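Crichton Home Builders Group Opens Sign-Ups for Its Spring Remodeling Fair

December 19, 2019
By the Events Desk, Crichton Home Builders Group

Print this page | E-mail this page

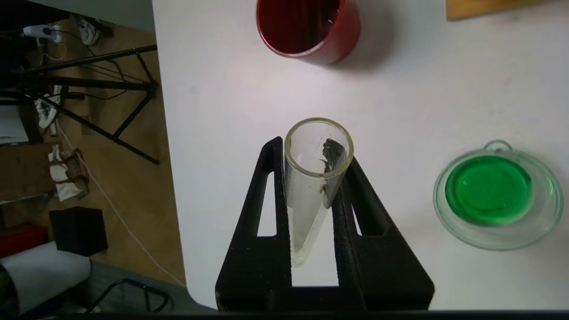 ASSOCIATION NEWS

CRICHTON – I've been sitting on this one since the leaves came down, so I'm very happy to finally get it out the door before everybody disappears for the holidays. The Spring Remodeling Fair is coming back in May, it's going to be two days this time, and builders, remodelers and suppliers can sign up for booth space starting now!

If you came last spring, you know how tight it got in there. We had 1013 people through the doors on a single Saturday, and by lunchtime the line for the kitchen displays was backed up past the coat racks (my apologies again to the flooring folks, whose booth more or less became the waiting area). So we're adding Sunday, and we're moving the whole thing across the parking lot to Brerkley Hall, where the aisles are wider and you can bring in a full-size shower unit without taking a door off its hinges.

We have room for 35 booths. That's a few more than last year, and I already know of several members who want the same corner spots they had before, so please don't wait on me to call you. Members get first pick through the end of January and then we open it up to everyone else. A booth comes with a table, two chairs, one power outlet and a sign with your company name on it. If you need a second outlet, say so on the form. Last year I had people running extension cords behind the curtain and the hall really doesn't want that again.

The part I'm most excited about is the talks. We're planning eight of them, four each day, in the side room with the good chairs. They're short, they're free, and they're meant for regular homeowners who are thinking about a project and don't know where to begin. So far the list includes how to read a contractor's bid, what a building permit covers in Crichton and what it doesn't, picking windows for an older house, and making a bathroom safer for parents or grandparents. I'd love to have one on basements too. If you're a member and you can talk about basements for half an hour without slides, get in touch!

Nerkov Cabinet & Trim is back as our main sponsor, and they're building a full kitchen right on the floor over the two days, so people can come by on Saturday and see the boxes going in and then come back on Sunday for the doors and the trim. Vatelex Windows is sponsoring the talks and giving away a replacement front window, with installation, to one household in the county. You have to fill out a card at their booth to enter, and you don't have to be there when they draw the name.

Admission is free again for anybody who brings a canned good for the food shelf, and two dollars if you forget. Last spring we sent over nearly 413 pounds of food, and I'd like to beat that by a lot now that we've got the extra day. Kids get in free either way. There will be a table in the back where they can hammer together a birdhouse and take it home, with grown-ups from our member companies helping out (closed-toe shoes, please).

Parking is in the main lot, with overflow on the grass if it's dry. The hall has a ramp at the east door and the side room is on the same level as everything else. Food will be for sale in the lobby both days, and yes, the pie is coming back.

Booth forms are at the office now and we can mail or e-mail you one if you ask. A deposit holds your space, and the rest is due in April. Our office closes at noon on Christmas Eve and opens back up after New Year's, so if you leave a message in between, I'll get to it the first morning I'm back at my desk. Homeowners don't need to sign up for anything. Just come see us in the spring, and bring your floor plans if you have them!

Contact: Events Desk, Crichton Home Builders Group | © 2019 Crichton Home Builders Group. All rights reserved. | Back to top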